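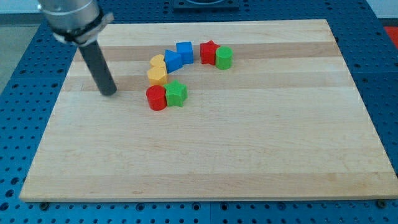

Who can send us beats for the Fandow mixtape?
Any producer or rapper who hasn't put out a full album yet, wherever you live and whatever you record on.

Fandow is a 12-track hip-hop tape put together by Mulon, and we want new ears on it! Last year's tape got 2,065 downloads in its first month, and two of the rappers on it are now making a record together (we can't wait).

Send up to 3 tracks, finished or rough. Dusty loops, hard drums, slow late-night stuff, verses over someone else's beat if you've cleared it with them – all good. Please keep each one under four minutes and put your artist name in the file title.

Everyone picked gets a flat $150, keeps their masters, and spends a day at Gadeo studio in August with our engineer, Mahmoud Ouazzani, who mixed the last two tapes and loves a loud snare. Can't travel? He'll mix from your stems.

We'll press 2,000 CDs, and each artist gets 25 to sell or give away.

Deadline: March 24, 2024
Send links, not attachments, through the contact form, subject line "Fandow tape."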